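Plukeck Opens Its Doors for a Summer of Desktop Computer Repair and Reuse

FOR IMMEDIATE RELEASE

VILELA, 11th July. Plukeck, the neighborhood computer reuse workshop on Fakska Street, is delighted to announce that its summer refurbishing season is now under way, and that anybody with an old desktop computer sitting in a closet, a garage or the back office of a small business is warmly invited to bring it in. The workshop will take towers of any age, working or not, and will do its level best to send each one back out to a family, a student or a community group that can put it to good use.

Last year the workshop passed along 604 desktops to new homes, and it received 1,141 in all (the ones that couldn't be saved were taken apart for their parts, so even those did some good in the end!). This season Plukeck hopes to do even better, with a longer bench schedule and a bigger parts shelf, thanks to a generous gift from the Trullora Fund that will keep the lights on through December.

"People come in almost embarrassed about what they're carrying, and I always tell them the same thing, which is that I have seen much older and much dustier," said Tobiloba Nwachukwu, workshop manager at Plukeck. "You take the side panel off and very often there's a perfectly decent power supply in there, and a hard drive bay, and memory slots just waiting for a bit more memory. I still get a little thrill out of opening one up, and I've been doing this a long time."

Every donated tower gets the same friendly going-over. It is laid on its side on the bench and opened, the cables are checked from end to end, and the label on the power supply is read and copied onto the job sheet so that the right replacement can be found if one is ever needed. Drives are wiped before anything leaves the building, and donors who would like a written note saying so need only ask at the front desk.

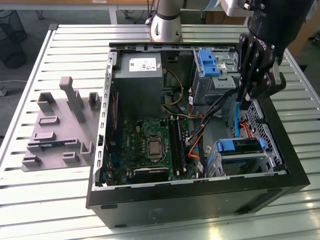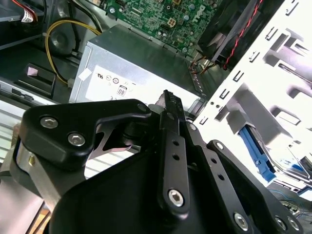
An open desktop tower with its power supply label in view.

How to Donate or Request a Computer

Donations are welcome at the Fakska Street door whenever the workshop is open, and there is no need to call ahead unless you are bringing more than 3 machines at once. Please leave monitors and printers at home for now, as shelf space is tight. Power cords are very welcome, even odd ones.

Families and groups who would like a refurbished desktop can pick up a request form at the same door or at the Vilela library. There are 34 computers set aside for the first round, and each comes with a keyboard, a mouse and a short printed guide to getting started.

Media Contact
Tobiloba Nwachukwu, Workshop Manager
Plukeck, Fakska Street, Vilela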